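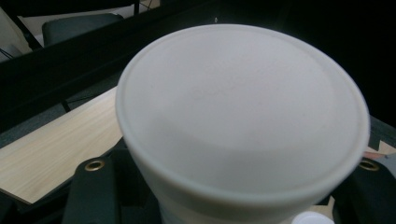
15 July 2020
By Toshiko Onishi

Flultance is a desktop package for fitting response-time models, and its makers say a first-year graduate student can get sensible drift rates out of it in an afternoon. I gave it 1,714 trials from a lexical decision task I know well. Installation went fine. The trouble began with the defaults, which are as blank as a plain white lid with a raised rim: smooth to look at, and any markings too faint to read. What prior is it using on non-decision time? The manual doesn't say. Imtiaz Haque found it for me in a settings file, and it was narrower than I would ever choose.

Fits took 60 seconds per subject on my laptop, and I have no complaint there. The estimates for 4 of my subjects landed hard against a boundary, though, and no warning came up. The program printed its 95 percent intervals for them anyway, to five decimals. I reran the same data in Yurchenko, which is slow and ugly, and it flagged every one of them.

The plots are handsome. I'd like them better if the axis limits didn't change from one panel to the next.

Masaru Okabe likes Flultance for teaching and may have a point, if the students never publish from it. At the price of a single-seat license I would wait for the next version and ask to see the recovery simulations first. I asked in April and have had no reply.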